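Lab Automation Methods
Unit 6 handout: Learning plate transfers from simulated wrist views
Course notes, K. Haddad

6.1 Where we are

Unit 5 ended with the taught-point baseline. Each landing position on the deck (LP1, LP3 and so on) was stored as a joint configuration, and a transfer was a replay of stored points. The baseline fails when the deck has been moved after teaching. A yaw error of two degrees at the deck origin is enough to make a plate ride up on the locating features at the far positions.

This unit replaces the stored points with a policy that maps wrist images and joint state to small end-effector motions. Training data comes from the Dastis simulator. The Fullgate cell is used only for testing.

6.2 Task definition

One episode is one transfer: approach the source position, close on the plate, lift, travel, lower at the target position, release, retreat. The target is given to the policy as a one-hot vector, not as text. An episode is a success if the plate is seated flat at the target and the gripper has cleared it before the time limit of 400 control steps. A seated plate that is disturbed during retreat counts as a failure.

Success is computed from simulator state. Do not compute it from images, even in the ablations.

6.3 Observations

The policy receives one wrist image per control step, plus joint angles and gripper width. The wrist view turns with the last joint, so deck rows generally do not line up with the image axes. Position tags may be visible, partly visible or absent at any given step. Both gripper parts normally remain in view near the lower border and serve as a fixed reference for the network. We do not mask them; the masked variant in the Brustau report trained more slowly and ended lower.

Occupied and unoccupied positions can both appear in one view. In the rendering used for this unit, the tray by the LP1 tag holds a light gray plate, and the dark position by the LP3 tag has no light plate on it. Shadows with hard edges fall across the perforated board and are a known source of false edges for the classical pose estimator from Unit 4.

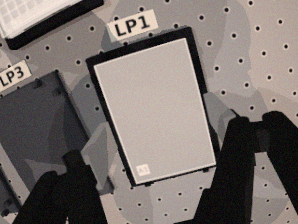

6.4 Randomization

Per episode, sample the following:

Deck yaw, uniform within plus or minus five degrees.
Deck offset in x and y, uniform within 8 mm.
Light direction and intensity. Shadow softness is fixed.
Board color, within the supplied palette.
Occupancy of all positions other than source and target.

Sticker text on plates is not randomized. It is too blurred at the training resolution to be a useful cue.

6.5 Training and result

Demonstrations are scripted from ground-truth poses. Of 988 scripted episodes, 708 passed the filter on contact force and path length and were kept. The policy is trained by behavior cloning with an action chunk of eight steps. Loss is L1 on translation and on the rotation vector, with equal weight after normalization.

Evaluation used 262 held-out deck poses in simulation. Most failures occurred during lowering, with a yaw error left over from the approach. Shortening the chunk to four steps reduced these but introduced hesitation above the target, and several episodes then ran out of time.

6.6 Exercises

1. Derive the yaw error at which a plate first touches a locating feature, given the clearances in the Lambert deck drawing.
2. Retrain with shadow softness randomized. Report lowering failures separately from grasp failures.
3. Remove gripper width from the observation. State which phase of the transfer degrades first and support the answer with rollouts.

Submit exercises 1 and 2 by Monday. Exercise 3 is optional and needs a GPU reservation.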